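Household Practice, Session 11
Reading handout: What a desk is for
Notes by Lucero Sotelo

Read before the session. Bring a pencil and a list of what is on your own desk tonight, written before you tidy it.

1. The claim

Most advice on desks starts from the idea that a bare surface makes a person work better. Hunwood's booklet says so on its first page and repeats it 12 times before the end. I went looking for the evidence. What I found was a survey by Pruvost, a firm that sells drawer inserts, with 545 replies from people who had just bought drawer inserts. Of course they were pleased.

I don't say the claim is false. I say we have been handed it by people with boxes to sell, and it should be read that way.

2. Terms

Surface: the part you can put a hand flat on.
Resident: a thing that lives on the surface and is used there most days.
Lodger: a thing that was set down on the way to somewhere else and stayed.
Clearing: taking things off. It says nothing of where they go.
Storing: giving them a place you can name without looking.

The books mix up the last two all the time. Tastow's method is pure clearing - everything into one bin, lid on, done by supper. Ask to see the bin a month later.

3. The jar problem

Jars are the hardest lodgers. A pen looks out of place in a kitchen and a plate looks out of place on a desk, but a jar with a lid could belong in any room, so it gets left. The usual rule is to decant everything into matching containers. I have doubts. The maker's label is often the only record of what is inside and when it should be used by, and decanting throws that away for the sake of a tidy row. Pruser charges extra for blank labels to put back what you peeled off.

Try this: pick up the jar, say aloud what it is for, and say where you last used it. If the two don't match the room you are in, move it.

4. Wood surfaces

Light wood is forgiving about dust and unforgiving about rings. The booklets tell you to oil it. Find out first if it is veneer or solid, and what finish is on it, as plenty of finishes won't take oil at all. A barely damp cloth along the grain, then a dry one, is enough for weekly care.

5. For discussion

Which of these surfaces would you call finished, and who decides?
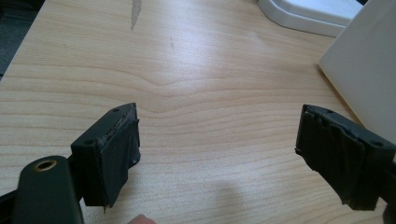

Light wood in both.

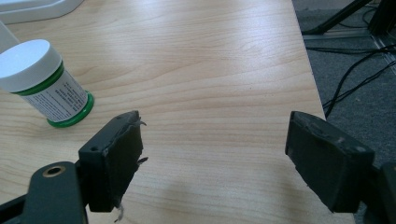 Marcelle Hoarau: I'd argue with section 3. I decanted all my dry goods last September and copied the dates onto tape on the underside, and I haven't lost one yet. The desk is another matter. Mine stays clear until the mail comes.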